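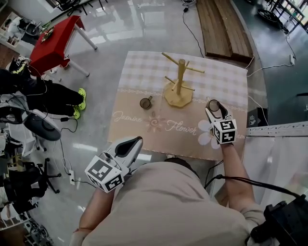
Item 2: mug tree task at the Lukbridge site, hand-held grippers in use.

Minutes of the staff and automation meeting, Lukbridge, December
Present: day shift, evening shift, two from the Senholm office. Apologies from Muvevthorpe, who had the wrong link again.

1. Previous minutes
Accepted, with "robot uprising" amended to "rota revision" in item 4.

2. Recording work
Mug tree total stands at 642 good runs against a target of 900. Day shift asked what makes a run good. Senholm said the mug ends up on a peg and the operator does not sigh into the microphone. Written definition to follow.

3. Job changes
Four kitchenware packers have moved to gripper work full time. Pay grade is unchanged, which was noted by several people in several tones. Senholm repeated that no packing jobs go before the Lebrun line is running. Staff asked for this in writing. Senholm will "take it away."

4. Hands and backs
Leaning over the low tables is causing sore shoulders. Agreed: swap operators every 200 runs, and price taller tables. A proposal for shorter operators was not seconded.

5. Cables
To be taped down before the next shift. This was also agreed last month.

6. Any other business
Evening shift wants the daisy tablecloth kept after the project. No objection.

Meeting closed 4:40 p.m.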